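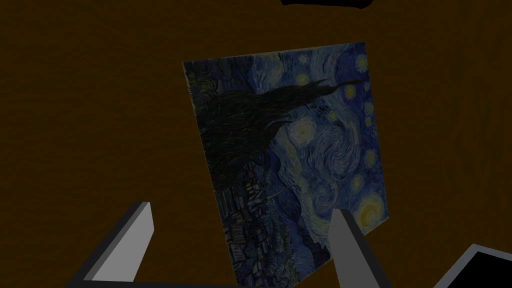 Straightening things is the household chore I'd pay a machine to do, so that's where I started reading this month. Crooked rugs, crooked placemats, the frame in the hallway that tips every time the front door shuts. A lot of the practice for this kind of work happens in simulation now, and the tasks are plainer than I expected. Take a print of The Starry Night lying at a slant on a brown surface, with two gray gripper fingers open at the near side of it. A person would square that up without looking twice. For a machine it's a fair amount of work. 1/

Start with which way is up. Turn that painting far enough and the cypress runs almost sideways. You and I still know where the village goes because we've seen it on mugs and calendars for years. A machine can learn that too, but it has to be taught it or be given a target angle. 2/

Then the grip. Flat things are bad to pick up. A mug has a handle and a sock bunches up. A canvas has a thin edge, and if you come in too low you hit the table, too high and you close on air. A lot of setups skip lifting and just push. Pushing a flat square with one finger makes it spin, so you need to push near the middle or use both sides. 3/

I worked in a frame shop for 6 years, so this is the part I have opinions on. We moved flat stuff all day. Prints, mats, glass, backing board. The job sounds like cutting and joining, but most of the hours go to picking something up, turning it, and setting it down where it won't get scratched. 4/

Shop was in Tusbridge, if anyone here knows it. We had a computer mat cutter and it was great. It cut a clean window every time, as long as a person put the board in straight. If you loaded it crooked it cut a perfect crooked window. 5/

That's still how I'd sum up most shop machines I've used. The cutting has been automated for ages. The loading and unloading is a person standing there. 6/

The owner got a quote once for a small arm from a company called Stimo that would feed the cutter. It wanted every board the same size, stacked in a jig. Ours came in whatever size the customer's grandmother painted. He passed on it and I think he was right to. 7/

A place across town, Santoso Framing, did go for one. They do hotel orders, 769 identical pieces on one job. For that it makes sense. Same board, same spot, all day long. They still had 2 people at the bench doing the odd sizes. 8/

Home is closer to the odd sizes than to the hotel order. Nothing on my kitchen table is in the same place it was at breakfast. I've got a robot vacuum and I like it fine, but I pick up the floor before I run it, and that takes me longer than people think. 9/

Somebody asked about the Zikov demo that was going around in March, the one where the arm sets a table. I watched it. The plates looked good. I'd want to see it with a different table, my lighting, and a fork that's upside down. One clean run doesn't tell me much. I'd ask for the bad runs too. 10/

On simulation, since I got a couple of replies: I don't hold it against anybody. You can try the same move over and over and not wreck a real canvas. I wrecked a few real ones learning and the shop ate the cost. What I'd want to know is how well it carries over when the surface is sticky or the board has a bow in it. 11/

So where I'm at: dishes into a rack, maybe, if the rack is always the same rack. Folding, slow. Straightening a picture that's lying flat, I think that one's close. Straightening one that's hanging on a nail over a couch, no. You have to reach over the couch. 12/

If anyone has a machine doing a chore at home every day, without a person setting it up first, tell me which one and how long you've had it. Dishwasher doesn't count, I load mine. 13/13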